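Paths, Drives and Front Steps: Looking After Paved Ground and Using It After Dark

Posted May 2, 2023 by Lurdes Simões
Filed under: Outside the House / Paving and Lighting

The paved ground outside a house receives less attention than any floor within it. Residents who sweep the kitchen daily may leave the front path from one November to the next. The following guidance is intended for households in Stornside and the neighbouring streets, and covers simple cleaning, small cracks, outdoor lighting and the care of feet and floors when people come in from outside.

Sweeping and washing

Sweep before washing. A stiff outdoor broom lifts grit, which otherwise turns to paste when water is added and settles in the joints. Work from the house towards the road, collect the sweepings with a shovel and place them in the bin. They should not be brushed into the gutter or over a drain cover.

For a general wash, add 300 ml of plain washing-up liquid to a large water butt or barrow of warm water and apply with the broom. Rinse with clean water. Bleach is not advised near planting, and no two cleaning products should ever be mixed. Keep children and pets indoors until the surface has been rinsed and has dried.

Oil marks on a drive should be covered with cat litter and left for 48 hours, then swept up and bagged. A second application may be needed on older marks.

Small cracks

Thin cracks in a private path or drive are best dealt with in dry weather. Rake out loose matter with an old screwdriver, brush the crack clean and fill it with a ready-mixed exterior filler. Press the filler well down and leave it slightly proud - it will sink a little as it sets. A 500 g tub is sufficient for most front paths. Keep off the repair for the period stated on the tub.

Cracks in the public pavement or the road are a matter for the local authority and should be reported. Residents should not attempt to fill them.

Walking the ground at night

Paving that seems even at midday should be looked at again after dark, on foot and at an ordinary walking pace. Low light hides shallow steps and raised edges, and it is useful to learn where these are before guests do. A dark surface gives little back, and a thin crack or a faint kerb is easily overlooked. 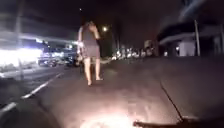
Veloso wrote to this page in the winter to say that a strip of white masonry paint along the lip of each step had done more for the household than a second lamp, and had cost a good deal less. We are content to pass this on. The paint should be of a non-slip type, and the strip renewed when it begins to wear.

Lighting the path

Outdoor lamps should light the ground and spare the eyes. A fitting placed too low or angled outward produces glare, and the paving beside it may then be harder to read than if there were no lamp at all. Tilt the head of the lamp downward, switch it on after dark and approach the house from the road. If it is uncomfortable to look ahead, the angle requires further adjustment.

Two modest lamps set apart are generally preferable to one strong one. Low lights beside a path should be wiped monthly with a damp cloth, with the power off. Any work on mains wiring must be left to a qualified electrician. 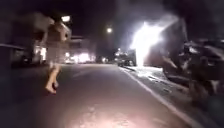

Street lamps and glare on a road at night.

Bare feet

Many people step outside without shoes on a mild evening, to put out the bin or to walk a little in the air. Those who do so are advised to keep their own path well swept and to check it for broken glass, thorns and stray screws, particularly after building work.

A shallow basin, a nail brush and an old towel kept by the door will save the hall carpet. Wash the soles in lukewarm water and dry between the toes before stepping on to polished floors, which are slippery under damp feet. Towels used for this purpose should be washed apart from kitchen linen.

The door mat

Two mats are better than one - a coarse mat outside and an absorbent one within. Shake both weekly, away from the door. A mat that curls at the corners is a hazard and should be replaced.

Comments (3)

Brakumen
The cat litter worked on our drive, though it took three goes. Should it be the clumping sort?

Lurdes Simões
Either sort may be used. The plain clay kind is usually cheaper.

Stumia
We have 6 low lights along our path and the two nearest the gate go green every spring. A drop of vinegar on the cloth shifts it.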